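The desk in the spare room cost me 393 dollars, and for two years its main job was holding up a printer that didn't print. I had bought it to become the kind of person who writes letters. I became the kind of person who owns a desk.

Last May I decided to clear it, which is how I ended up reading far too much about clutter and the people who make a living removing it.

## The men with the boxes

The first outfit I tried was Stomis, which mails you six flat cartons and a booklet. You fill the cartons, you tape them, and you put them somewhere dark. If you haven't opened one by the following spring, out it goes. I filled all six in one evening and felt wonderful. By Monday I had opened four of them looking for the stapler.

Grekero takes the opposite line. Their consultant sits on your floor and asks you to say out loud what each thing is for. This goes well with scissors. It goes less well with a ceramic egg cup shaped like a boot, and by the second drawer I was making up relatives who might have given it to me.

I don't blame either firm. They are selling an empty surface, and an empty surface is a lovely thing to look at in a brochure. It just doesn't stay that way in a house with people in it. Mail lands on it. So do keys, and the small screws that fell out of something important.

## What the neighbors do

I asked up and down my street. One couple keeps a Schnyder cabinet with 102 tiny drawers, all labeled, and both of them have to consult a list to find the tape. A retired man at the corner has one drawer for everything and finds the tape right away, though he does bleed a little.

The happiest answer came from a woman who allows one useless object per table. It can be anything she likes, but it can't hold pens or tell the time. Hers is a brass snail. She says the snail makes the rest of the junk look temporary - and at her place it mostly is.

I went home and thought about candidates. The egg cup was out, being technically useful. A frog seemed more my speed.

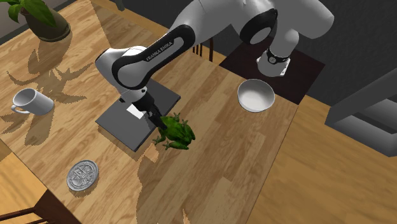
## Where the desk stands now

The printer is gone, sold to a student who believes he can fix it. Two of the Stomis cartons are still taped up in the closet, and I have no idea what's in them. I did cancel my trial of Celtix, an app that sends you a reminder to tidy every afternoon at four, on the grounds that I already had a mother.

I have also written one letter. It was to Grekero, about the invoice.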